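Halteck open house, September 7, 2021

I had been promising Khrystyna-Mariia Kobzar for ages that I would come and see what her planning group does all day, and when Halteck finally opened its doors I took the early train up to Kesthorpe (two hours, one very bad muffin) and had a lovely time.

Most visitors headed straight for the big hall, but I stayed upstairs with the software people. Their planner is called Boiko, and it treats two arms as one long problem, so that neither has to sit still and wait while the other finishes. Zoia Ivanyshyn showed me the timeline view, where you can scrub back through a run and see each path the planner threw away, colored by the reason it was rejected. I could have played with that for an hour! The collision margin is 11 millimeters by default, and it can be turned down for the fingers alone when two grippers have to share a small space, as they do around a tape measure. 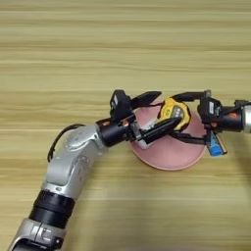
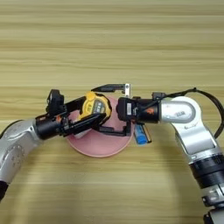 I asked Zoia what gives them the most trouble and she said cables, without even stopping to think. The planner models a cable as a fat, slightly springy tube, and it gets cautious near one, sometimes so cautious that it gives up on a perfectly good path. They have 600 saved runs they replay against every new build, and Khrystyna-Mariia keeps a list of the 7 that still come out differently each time. She let me read it over coffee, and we argued happily about random seeds until my train. The slides are supposed to go up in March.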